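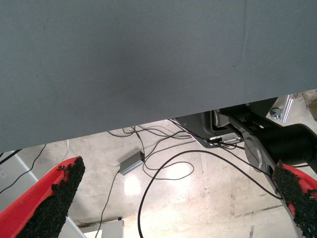
Motton two-arm kit, reviewed after a season of gear assembly

We bought the Motton kit to put spur gears onto the pegs of a round metal plate, a fiddly job and a fair test of a small gripper. Our budget was $1360 for the add-ons: fingers, pads, wrist cameras, brackets and cabling. The arms were already paid for. The add-ons came to $827 from Grusadton before freight, so on paper we were well under.

The red plastic fingers are the best part. They taper enough to get in beside a gear that is already seated, and they have held their shape. The black grip pads are another matter. They are coarse and bite well on steel teeth, but the edges crumble and bits end up on the cloth. Budget for spares from the start.

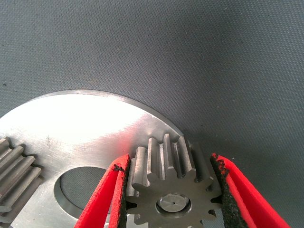

Mudby Workshop Review, Issue 300

Clearance is tight with two gears on the plate. If your parts sit closer together than ours, ask for a sample finger before you order the full set. Grusadton posted us one in June and it saved an argument.

Cables are the cost we got wrong. The kit comes with enough to run one arm neatly. For two arms with cameras you will be buying longer leads, plus something to keep them off the floor. We are still working on the second part.

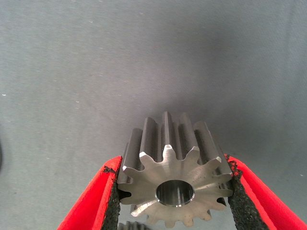 Is it worth paying for spare fingers as well as spare pads?

One spare pair is enough for most benches. The pads wear first, and the money is better spent there.

The camera brackets are bright green, stiff and easy to fit. My only complaint is that the screws are an odd size, and the supplied key rounds off quickly — buy a decent one. We put $500 aside for pads, leads and tools for the coming year, and I would call that a sensible figure for a bench like ours.

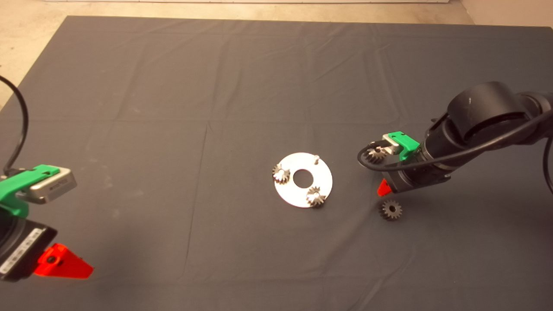
Hiếu Lương wrote in to say that the Doãn pads last longer on steel, but they are thicker, and he had to reteach every grasp after changing over. He would include that labour in any quote. Fair point, and we left it out of ours.

Recommended for light assembly, with a proper allowance for consumables.

Mỹ Từ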